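Harard laundry room opens its doors again

Monday, March 27, 2023

Well, we got there! The shared laundry room on the ground floor at Harard is open again as of this morning, and I went down with a bag over each shoulder before I'd even had breakfast. It has been shut since January, when the old drain gave up, and I for one am thoroughly sick of rinsing socks in the bath.

The work came to 1557 pounds in the end, which covered the new drain and a fresh coat of paint in the corridor (cream, if you were wondering, and yes, there was an argument). We raised 325 of that at the cake morning, so thank you to everyone who baked, and to everyone who ate far more than was sensible.

Margaux Chauvin has been putting the folding baskets to use too. You load your clean things flat, side by side, and carry the lot upstairs without it all ending up in a heap. I was doubtful, I like a big sack myself, but my shirts have never looked so respectable.

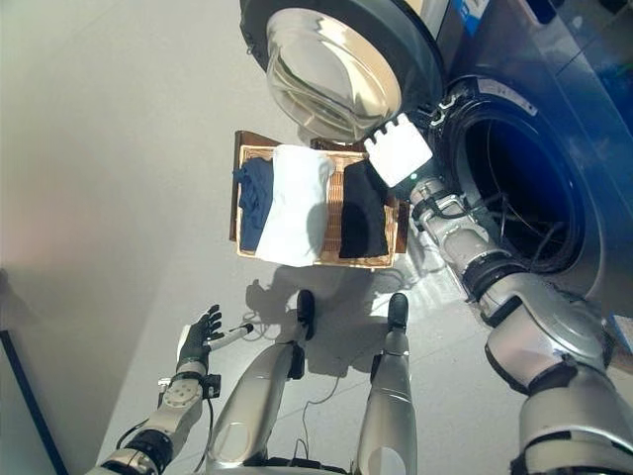

Washer door open, folded clothes in the wicker basket. 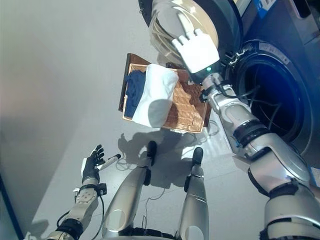 A few bits of housekeeping while I have you. The room is open until 11 at night, and please do stick to that, as the flat above gets every spin cycle through the floorboards. Leave the washer door open when you've finished so the drum can air. Powder goes in the drawer and not on top of the clothes (I have done this, I'm not proud). Anything left behind goes on the shelf by the stairs for a week and then off to the charity shop on Soltani Street.

Karlijn Van Beek is keeping the booking sheet, which is pinned up by the post boxes. Saturday mornings had already gone when I looked, but there were plenty of evening slots left. If you'd like to swap with somebody, write it on the sheet and put your flat number next to it, otherwise poor Karlijn has to go knocking on doors.

Still to come is a second drying rail, and somebody has promised us a radio. I'll believe that when I hear it.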